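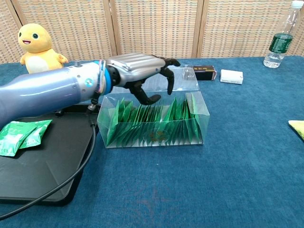
What is finger hang-up in a robotic hand?

Finger hang-up is a fault in which one or more fingers of a multi-fingered hand stay bent after the controller has told them to open. The hand reports that it has released the item, the arm moves away, and the item or its container is dragged along.

Finger hang-up is also called late release or, in older service notes, sticking. It is most often reported in tabletop handling of thin, light goods stored on edge, such as tea sachets, seed packets and filter papers. With heavy goods the weight of the item tends to pull it free. With light goods it does not, and the fault can go unnoticed for many cycles.

Causes

Three mechanical causes are generally listed. The first is loss of tension in the return spring or return tendon, which leaves the finger without enough force to straighten against joint friction. The second is dust in the joints. Paper fiber is the usual source, and it builds up fastest in the joint closest to the fingertip. The third is cable drag – a cable routed too tightly past the wrist can pull on the hand when the wrist turns, shifting the fingers a few degrees from where the controller expects them.

A fourth cause lies in the software. Many hands measure position at the motor and have no sensor in the finger itself. When a tendon goes slack, the motor reaches its open position and the finger does not. The controller has no means of telling the difference and marks the release as complete.

The Palness fault

The best documented case occurred in February at the Palness test bench, where a hand driven by a Hurkeo controller was running a sorting trial with single sachets. The trial was planned for 1,000 transfers. At transfer 107 the middle finger failed to open fully after a release. The arm began its return move at 70 percent of rated speed, the finger caught the rim of the sachet box, and the box was pulled over the edge of the table. The wrist coupling struck a fixed stop, and the trial was ended by hand with the stop button.

The log showed no error before the impact. Motor current in the affected finger had been falling over the previous 20 transfers, a sign that the tendon was carrying less load, but no limit had been set for low current. The limits in use covered high current only.

Nadine Abu Hammour, who wrote the fault report, gave tendon slack as the direct cause and the missing low-current limit as the reason it was not caught. The report also noted that the return path crossed the box at a height less than the length of a bent finger. Raising the path would have avoided contact even with the finger stuck.

Detection

The Skandeck method is the most widely used check. After each release the hand is held still while every finger is closed slightly and opened again, and the current curve is compared with one recorded when the hand was new. A flat curve means a slack tendon. A curve with a sharp peak means friction. The check adds time to each cycle and is often run only at the start of a shift, which would have missed the Palness fault.

Camera checks are also used but perform poorly with clear plastic containers, where reflections from the walls can hide a fingertip.

Prevention

Common measures are a low-current limit on each finger, a straight upward move before any sideways travel, and a reduced speed until the hand is clear of the container. Joints are cleaned with dry air. Oil is avoided, as it holds paper dust in place.

Screws on the wrist coupling are usually Phillips or hex head and are checked for tightness after any impact. A loose coupling lets the whole hand tilt, and the resulting error looks much like hang-up in the log.

People should keep their hands out of the work area while a stuck finger is being cleared. A tendon under partial load can let go without warning – power is removed first, and the finger is then straightened with a tool.

See also: Tendon drive; Grip loss; Protective stop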